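FOR IMMEDIATE RELEASE

Cernell opens Taltcombe lab to public, robot arms on show

TALTCOMBE. Doors open 2 p.m. Free entry, no booking. Cernell is running its first open day of the season in September and the arms will be working all afternoon, not parked behind glass.

What's on

Pen handling on the Brelico bench. Small everyday items, picked up and moved by arms at table height. Visitors can stand close and ask the operators anything.

Last spring's open day brought in around 700 people over one afternoon, so expect a line at the door. Groups of up to 18 go in at a time. Schools welcome, please email ahead so we can hold a slot for you.

"People want to see a robot do something they do themselfs every day," said a Cernell spokesperson. "Picking up a pen is a good place to start. It's harder than it looks."

On the bench: a mint-green and white marker with a little panda logo, held upright in the gripper, two more pens lying on the table.

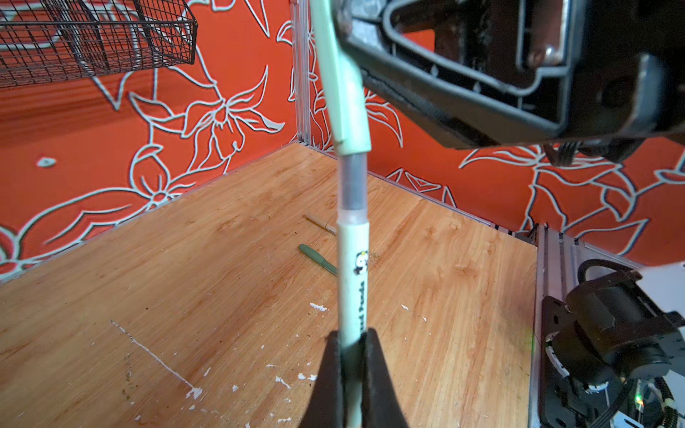 Getting there

Taltcombe lab, entrance on the Meléndez Street side. Parking is limited, bus 9 stops right outside. Step-free access thoughout. Under-12s need an adult with them.

Press can come in an hour early for filming. Contact the Cernell press desk for passes and interview requests.

ENDS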